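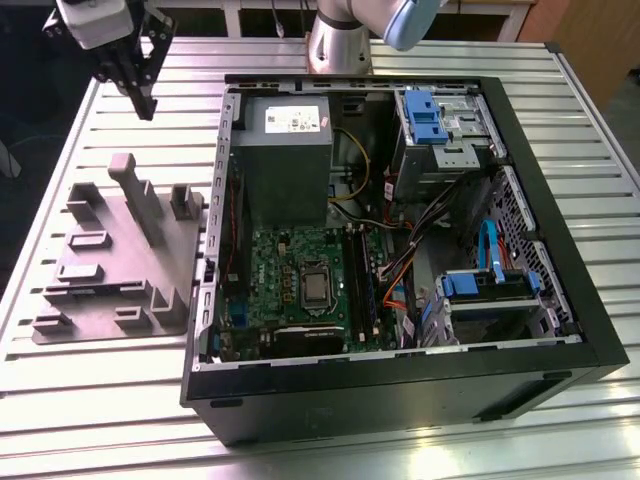

How often should the gripper fingers on the disassembly cell be checked?
At the start of every shift, and again after every 485 cycles.

Last updated: 1st December

This site uses cookies. By continuing, you accept our cookie policy.

Speaker notes: Care of the Bellside Cell
Presenter: Ifeoma Obi

Slide 1. Welcome the audience. State that the talk covers one cell only, and that the Erwood line has its own manual.

Slide 2. The table. The slats are aluminum and must be wiped down before any fixture is placed. Screws left between slats will tilt a computer case. Pause for questions on cleaning.

Slide 3. The fixture plate. It is 3D-printed and wears at the slots first. A plate is replaced after 700 cases. Somtochukwu Olatunji keeps the print files.

Slide 4. The gripper. Check that the two fingers are parallel. If they are not, lock out the cell, loosen the mount, and reset against the gauge block. Allow up to 6 minutes.

Slide 5. Service record. The cell completed 1,691 cycles between the last two services. The next service is set for January. Mention that loose cables inside an open case remain the main cause of stops.

Slide 6. Hand over to Mr. Olatunji for the Astulier software update.

Related items
Etim gauge block: storage and handling
Lockout steps for the Bellside cell
Fixture plate request form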